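Honeylyn Dizon
October 31, 2025

1/ Notes on hard water and why soap readings drift. I logged tap hardness at the Seltside flat through one heating season. Numbers first, method after.

2/ Mean hardness: 281 mg/L as calcium carbonate. Lowest single reading: 213, in February. The supplier blends two sources in winter and the blend ratio moves.

3/ Method: EDTA titration, 45 mL sample, buffered to pH 10, Eriochrome Black T. Endpoint is wine red to clear blue. Going slowly over the last few drops matters more than the brand of buret.

4/ Test strips read in wide bands. Mine gave the same color for the February low and for the mean. Fine for setting a dishwasher, useless for tracking a blend change.

5/ Sample bottles: plastic is OK for calcium and magnesium. Rinse with the water you are sampling, fill to the brim, cap it, titrate the same day. Carbonate drops out on the walls if you leave it. 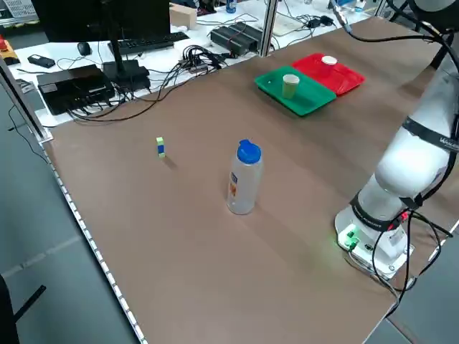 Translucent bottle, blue screw lid.

6/ Softener sizing. The Pridico calculator asks for hardness in grains per gallon. Divide mg/L by 17.1. My mean comes to 16.4. Enter the mg/L figure by mistake and it will recommend something the size of a boiler.

7/ Boiling removes only the bicarbonate share. The sulfate share stays in solution, so boiled water still eats soap. Run a second titration after boiling and subtract to get the split.

8/ Shaikh asked about the magnetic clamp units. I ran one on the cold feed for 3,000 liters. No change in titrated hardness. I did not measure scale, so no claim on that.

9/ Next: the same log at the Plavier address, one reading a week, same buffer batch. Spreadsheet on request.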